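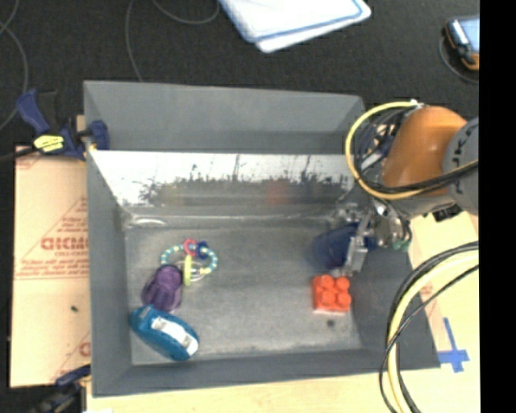
# Where the umbrellas go

Every bus in Tendov ends its day at the Grernier depot, on the flat ground between the river and the railroad. The driver parks, switches off the lights and walks back down the aisle, looking left and right. Whatever is on the seats or under them goes into a plastic bag with the route number written on it, and the bag goes through a hatch in the wall beside the drivers' canteen.

On the other side of the hatch is the lost property office. It has been there since the depot opened, and most people in Tendov don't know it exists until they leave something on a bus.

The office opens at 7 in the morning, which is when the first people call. They tend to be the ones who lost something the evening before and lay awake over it. Phones are the usual reason, followed by keys and then school bags. People who have lost an umbrella rarely call at all. Clerks at the office say that the cheaper an item is, the longer its owner waits, and that by the time someone comes in for a single glove it is usually too late.

Under Grernier's rules an item is kept for 47 days. The number is an odd one and the company has no clear record of how it was chosen. The most common story among the staff is that it used to be six weeks, and that a manager added five days to cover the August holiday, when half the town is away at the coast. The August closing was dropped years ago. The five days stayed.

## What gets left behind

The shelves change with the weather. In winter they fill up with hats, scarves and gloves, and the room smells of wool. In spring it's umbrellas. Summer brings swimsuits, sunglasses, beach shoes and, for some reason, a lot of books. In early fall there is a wave of lunch boxes from the school routes, and these are opened and emptied the day they come in. Food is the one thing that is never kept.

A few items don't belong to any season. The office has taken in a wedding cake stand, a set of crutches, a car bumper and a tuba in its case. The tuba was claimed within the hour. The crutches were not claimed, and they were followed some months later by another pair, from the same route, which were not claimed either.

False teeth do come in, as they do in every lost property office, but less often than people think. Hearing aids are more common. They are small, they slip down beside the seat, and they cost a great deal to replace. A clerk will put a hearing aid in a labeled envelope and then call the two clinics in town before doing anything else. It isn't in the rules, but it has been done that way for so long that new staff are taught it in their first week.

## The problem of describing your own things

Getting something back sounds simple. You say what you lost, and where, and somebody fetches it. In practice most people can't describe what they own. They carry a bag for years and can't say if it has one pocket or two. They say a coat is blue when it is green. They remember the brand of a phone and nothing about the case it's in.

The claim form was rewritten three years ago with this in mind. The old one asked for a description and left a blank space. People wrote "black bag" and stopped. The new form asks what was inside, what was broken or worn, and what the person would look for first to be sure it was theirs. The last question does most of the work. Someone who can't remember the color of a wallet will remember the bus ticket from a trip to Pala that has been in it for ten years.

Since the change, 38 percent of the items handed in have gone back to their owners. The staff think that is good, considering how many of the rest are gloves. Before the new form it was 20 percent.

There is a fee, and it is small, and it causes more arguments than anything else at the counter. Some people feel they shouldn't pay for what is already theirs. Others put down a bill and refuse the change. The fee doesn't apply to medicine, glasses, house keys or anything that belongs to a child. Stuffed animals are returned free to whoever asks for them, as long as they know the animal's name and it sounds like a real answer.

## After the deadline

When the time is up, an item leaves the office in one of four ways. Clothes in good shape are washed and sent to the shelter near the station. Books go to the waiting room in Pala, where the last bus turns around and people can have a long wait. Phones and computers are wiped and sold for parts. Papers are shredded, except passports and other official documents, which are sent back to whoever issued them.

Bags and suitcases go to Başaran, a repair shop two streets from the depot that has been fixing luggage since before there were wheels on it. The shop takes everything, even bags with a split side or no handle. What can be mended is mended and sold in the front of the store. What can't be is stripped for zippers, buckles and straps. A suitcase in the window at Başaran may have a zipper from one lost bag, a handle from another and the lining of a third.

This has now and then led to trouble. People walking past have seen their own suitcase for sale, sometimes more than a year after they gave it up. The shop's policy is to sell it to them for the price of the repair. Most pay it. One customer looked the bag over, agreed that it was better than when it was lost, and bought a different one.

Umbrellas are the exception. They are too many to store and too cheap to repair, and the shelter has asked for no more of them. So they go back on the buses. On rainy days each driver takes a handful from the barrel by the canteen door and hangs them on the rail behind the cab, for any passenger who needs one – no form, no fee. Some are left on the seats again at the end of the ride, and that night they come back through the hatch in a bag with the route number on it.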